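Skin and Scalp Care at Home: Handout 7, Patch Testing and Keeping Records
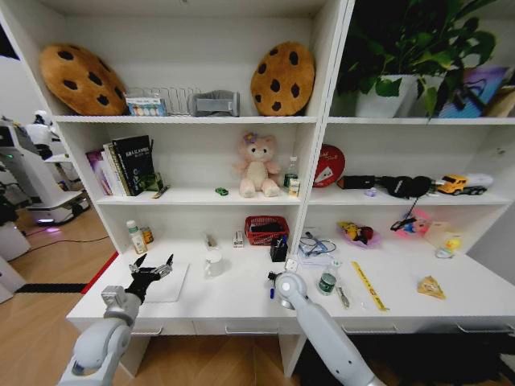 Patch testing is the part of the course most people skip, so we are giving it a session to itself. A patch test means putting a small amount of a product on a small area of skin and leaving it long enough to see whether the skin reacts. It applies to shop-bought creams as much as to anything you mix yourself. Before you start, get your products together in one place and decide where they will be kept for the length of the test. An open shelf with a desk surface under it, like the white unit with the two cookie cushions on its top shelf, is a good arrangement, as you can write your notes next to the jars. Keep a marker within reach for the labels. The bathroom windowsill is a poor choice, being warm and damp for much of the day.

1. Two kinds of reaction

Irritation is direct damage to the surface of the skin. It can happen to anyone if the product is strong enough or is left on too long. It usually comes on quickly, stings or burns, and stays where the product was put.

Allergy involves the immune system. It can develop to something you have used for years without trouble. It is often delayed, coming up a day or two later, and is more likely to itch. The redness may spread past the edge of the patch.

You can't always tell them apart by looking. For our purposes the answer is the same in both cases: wash it off and stop using it. If you have a rash that spreads, blisters or doesn't settle, see a pharmacist or GP. Swelling of the face or lips, or any trouble breathing, is an emergency.

2. Method

Choose the inner forearm, a little below the elbow. For products meant for the scalp, use the skin behind the ear as well.

Wash the area with plain water and pat it dry. Put on nothing else.

Apply an amount the size of a pea for creams and masks, or one drop for oils already diluted in a carrier. Never test an essential oil neat.

Leave-on products: apply to the same spot twice a day for 7 days. Rinse-off products: leave on for as long as the instructions say, rinse, and repeat daily for the same period.

Look at the spot morning and evening in daylight. Write down what you see even if there is nothing to see.

Hair dyes are a separate matter. Follow the allergy test in the leaflet exactly, every time, including when you have used the same shade before.

3. One thing at a time

If you test three products on one arm and the arm goes red, you have learned very little. Test one, finish, then start the next. Ineke Kramer's group in March had to throw out most of their notes for this reason - they had changed their hand soap halfway through as well.

The same goes for mixtures. If your mask is yoghurt, honey and oat flour and it causes a reaction, go back and test each ingredient separately once the skin has fully settled.

4. Dilution

Essential oils for use on the body are normally kept to 1 per cent or lower in this course, and lower again for the face. In 100 ml of carrier oil, 1 per cent is 1 ml. Use a measuring pipette. Drops vary with the oil and the bottle, and counting them gives a different result each time.

Citrus oils need extra care. Several of them, cold-pressed bergamot and lime in particular, can make the skin react badly to sunlight. We don't use them in leave-on products at all.

5. Labels and shelf life

Every jar gets a label with the contents, the date made and the date to throw it out. Anything containing water, milk, fruit or aloe should be made fresh and used the same day. Oil-only blends keep longer, but smell them before use. Rancid oil has a waxy, crayon-like smell and should go in the bin.

Do not rely on vitamin E as a preservative. It slows down the spoiling of oils. It does nothing against bacteria or mould.

6. The record sheet

Use one sheet per product. Columns:

Day
Time
Where applied
What it looked like
What it felt like
Anything else new (soap, washing powder, medicine, weather)

The last column is the one people leave blank. Please fill it in, even with "none".

For next session

Bring one completed sheet. Read section 11 of the course booklet, on carrier oils, and be ready to say which one you would choose for dry skin and which for oily skin. Noboru Yokoyama will be taking the session and would like to see ingredient lists from two products you already own - copy them out or bring the packaging.

Anyone with eczema, psoriasis or broken skin should leave out the practical part and use the specimen sheet at the back of the booklet.

Handout revised December 14, 2020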